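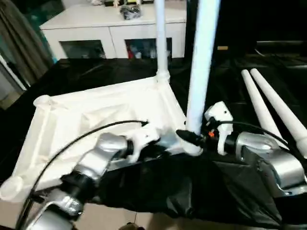
Open Day at the Redomov Workshop, Mendoza Street

I have wanted to get inside the Redomov building ever since I bought my first folding stool from them, so when the June 2025 open day was announced I signed up the same evening. They make light fabric furniture, mostly low tables, stools and small frames with a stretched cloth top, and it was such a treat to see how the pieces go together!

We started in the cutting room with Itzel Esquivel. She had a bolt of plain white cloth on the bench and let us pull on it from both ends, first along the weave and then on the bias (what a difference). The tops are cut a little small so they have to be stretched over the rails. My neighbor in the group asked about wrinkles, and Itzel laughed and said a white top shows every single one. Some settle out after a few weeks of use, and some you fix by easing the cloth off a corner and starting over.

Next came assembly, my favorite part of the whole visit. Small tables get put together upside down, cloth side on the bench and legs in the air, and the black fabric spread over a worktable makes all that white really stand out. I stood there far too long looking at the details: the thick rails around the edge, the rounded caps at the corners, the joint collar where a slim pole meets the frame. There were tapered legs too, with nice rounded tips. I've owned one of these for years and never once looked at it from underneath.

Gumaro Ventura then handed out parts and let us try a stool ourselves. Mine leaned. He turned one leg a quarter turn and it stood up straight, and I still don't know what he did.

The store room upstairs holds 2970 spare parts in labeled drawers, going back to the old Traltoneo line, which I didn't know they still supported. If you have a Traltoneo stool with a split cap, bring it in! Macario Cuevas runs the repair desk and will match the part while you wait.

A few practical things. The tour takes 3 hours with the coffee break, the stairs are steep, and the parking lot fills early, so I'd leave the car by the Flisbridge stop and walk. Coffee and very good almond cookies were included. The next open day is in August, and sign-up is at the front counter.

I came home with two spare corner caps and a yard of white cloth, and my own little table is already upside down on the kitchen floor.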